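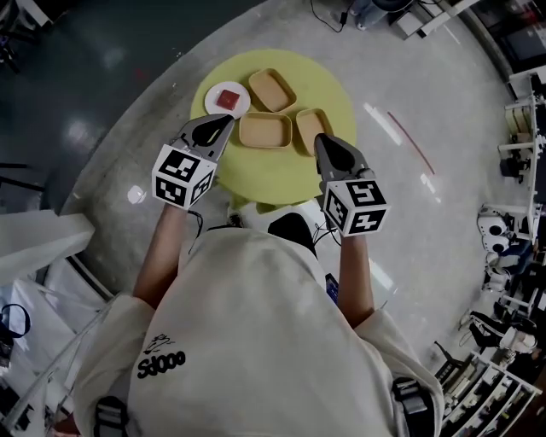
Trays, a Plate and Two Staircases

Hello again from Bronstead! I've been promising a page about the big room at Plernar for ages, and it's finally up (January me would be proud, she wrote it on a sticky note and then lost the sticky note). Anyone who follows this site knows I have a soft spot for two things, small plain dishes and large bright rooms, so this gallery was pretty much made for me.

Let me start small. The trays are beige with tan rims, shallow and rectangular, and I love how they look on the round yellow-green mat. Three of them are out, all empty, with the little white plate sitting up near the top one and a single red cube on it. That bit of red makes the whole thing for me. I'm forever telling people to put their pale dishes on something with a color to it, and a mat like this on a gray floor is such an easy way to do it! The tilted tray bugs my tidy side a little, but I've decided I like it. Lined up perfectly they'd look like a store shelf.

I have a set of trays at home from Zonia that I use for keys, seeds, mail, half a sandwich, whatever's going. A low rim is the thing to look for. You can see what you've got and you can get it out again without tipping everything over, and they slide into a drawer when company comes.

Now the room itself, looking across to the stairs. The wooden ones in the middle have dark brown steps and a dark brown handrail, and everything else is so white that your eye goes straight there. I'm also very fond of the white metal staircase off to the left, with its diagonal railings and a bit of green showing through the window below. And the ceiling! Ribbed panels with a thick white beam arcing over. I'd happily lie on the floor and look at it for an hour. 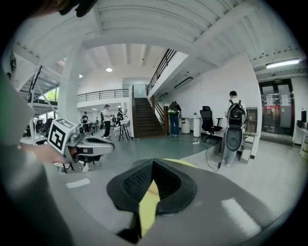 Does a white ceiling with a gray floor make a big room feel cold?

It can, and wood is the simplest fix. One good piece in a dark brown, like a staircase or a long table, warms up a lot of white wall, and plants near a window help too.

I tried the same idea in my own hallway on Bach Street, on a much smaller scale. It had white walls and a gray floor, and it felt like a dentist's office. I stained the stair treads dark, left the walls alone, and spent $80 in total, most of it on sandpaper and a brush I then ruined. It took me 2 weekends and I'd do it again tomorrow, though maybe with the windows open this time.

If you're after the trays page from last year, it's still in the archive under "Kitchen and Small Things," along with the one on drawer liners, where I went on far too long. The next gallery is going to be railings. I have a lot of railings.

Page updated October 30, 2020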